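Kit de dos brazos Skanico, ¿alguien lo tiene en casa?

grifo_flojo
Lo pregunto porque Jumetti lo alquila a 112 euros al mes y comprarlo sale por 2.188. El vendedor me juró que hace baños. También me juró lo mismo de un aspirador que vive debajo del sofá desde julio.

Reinholz_fan
Cómpralo y no mires atrás. Las pinzas de dos dedos agarran bien las toallas. Con las bolsas de basura ya es otra conversación.

tuercas80
Lo tengo alquilado. Va lento, pero va. Os dejo el baño de esta mañana, papelera y toalla en el suelo:

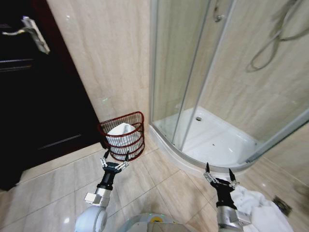

mopa_y_cubo dice que por 112 al mes prefiere agacharse, y que el soporte de Jumetti tardó lo suyo en contestarle por una pinza desalineada. Le mandaron un PDF – en alemán.

tuercas80
A mí me respondieron en una tarde. El PDF también era en alemán, eso sí.

grifo_flojo
¿Y el de Triniddale? Piden 80 al mes más 100 de fianza.

Reinholz_fan
Un solo brazo. Para cambiar una bolsa le tienes que sujetar tú la papelera.

mopa_y_cubo
O sea, 80 euros por ser el ayudante.

grifo_flojo
Pregunto por la fianza y os cuento.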